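Shop Floor Talk > Automation and the Job > Arm came to the kitting room, what changed for you?

benchwarmer_lou
Original post

Hi all, longtime reader, and I finally have something worth typing up! I work in the kitting room at a mid-sized packaging outfit (Virkley, if anybody here knows it), and for most of my time there the job has been hands and foam. Foam inserts come in, shaped pieces go in the right pockets, the tray goes down the line, and you chat with whoever is across the bench from you. This December we got an arm. It has its own bay with a black holder where the blue part sits, and the job it's learning is our job, more or less: take the piece, carry it over to the board, find where it belongs.
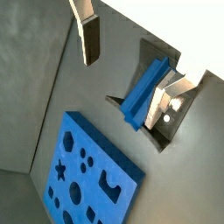

What I didn't expect is how much of my day has turned into getting things ready for it. I used to grab a piece out of a bin any old way and turn it over in my fingers without thinking. Now it has to be presented at the right angle, every time, and I'm the one who presents it. My supervisor calls this "moving up" and I honestly can't decide if it is. I have two wrists that ached for years and they feel better, I'll give it that. I also miss the talking. So I'm asking the folks who went through this earlier: what changed for you, and did it settle down?

tapedispenser
Reply

Welcome to the club, Lou. We went through it at Graltard with a pair of arms on the carton side. The first few months I was basically a parent walking behind a toddler. Then one shift I realized I'd eaten my whole lunch sitting down and hadn't been called back once, which felt great for maybe five minutes, and then I started wondering what they needed me for.

They did need me, as it happens. I do changeovers now and I like it better than I liked taping. But they went from four of us on that line to two, and the other two went to receiving, and one of those hated receiving and quit. I don't want to leave that part out because people usually do.

Quill_and_Pallet
Reply

I'm going to push back a little, and I mean it kindly. Everybody talks about these arms like weather that rolled in. Somebody at your place picked which task to hand over and which to leave with people. At mine they took the one part of the job that had some skill in it and left us the lifting. Ask who picked, Lou, and ask whether the kitting room got a say.

And "moving up" should come with a raise. Did it?

benchwarmer_lou
Reply

No raise, ha. A new title, which fits on the badge if you print it small. You're right that we weren't asked until it was already bolted down, and I should have made more noise about that.

sundaybiscuit
Reply

I'm on the other side of this (I set up cells for a living, please don't throw things) and I agree with Quill more than you'd guess. The jobs that go well are the ones where the bench people get to boss me around early. At one plant a woman who'd been packing inserts since before I could drive took a look at my holder and told me I had it facing the wrong way for how the foam comes out of the carton. She was right and I'd have lost a week finding out.

Lou, do you get any say now in how the bay is laid out? Holder, board, which side the arm comes in from, that kind of thing.

benchwarmer_lou
Reply

Some! I asked for the holder to stand forward of the board where I can get a hand in without leaning over everything, and they went along with it. I was prouder of that than I probably should be. I got a look at it with the arm over by the board and a piece in the gripper, and I stood there longer than my break allowed. 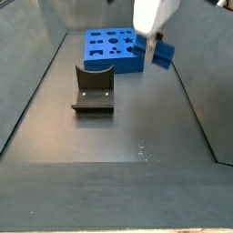 tapedispenser
Reply

See, that's how it got me too. You start out resenting it and then you catch yourself rooting for it. Write down what you tell them, though, every suggestion, with the month on it. When review time came around I had a notebook with 137 entries and my manager had a blank look.

Quill_and_Pallet
Reply

I'm still not rooting for it, but the notebook is good advice and I'm stealing it. I'd add one thing, which is to get the training in writing. We were promised training for two years. I learned the controls by standing behind the contractor and being nosy.

jugah_nights
Reply

Night shift here. The talking thing Lou mentioned is what I'd worry about most, and it never shows up in the plan. We used to work facing each other and now I'm facing a bay. What helped us was dragging the hand-finishing bench over next to it, so there's a person in earshot again. Took one pallet jack and ten minutes of begging.

benchwarmer_lou
Reply

Oh, I love that. There's room on the left side of ours if we shift the label printer. I'm going to ask about the bench and the raise in the same breath and see which one they flinch at. Will report back when I know something.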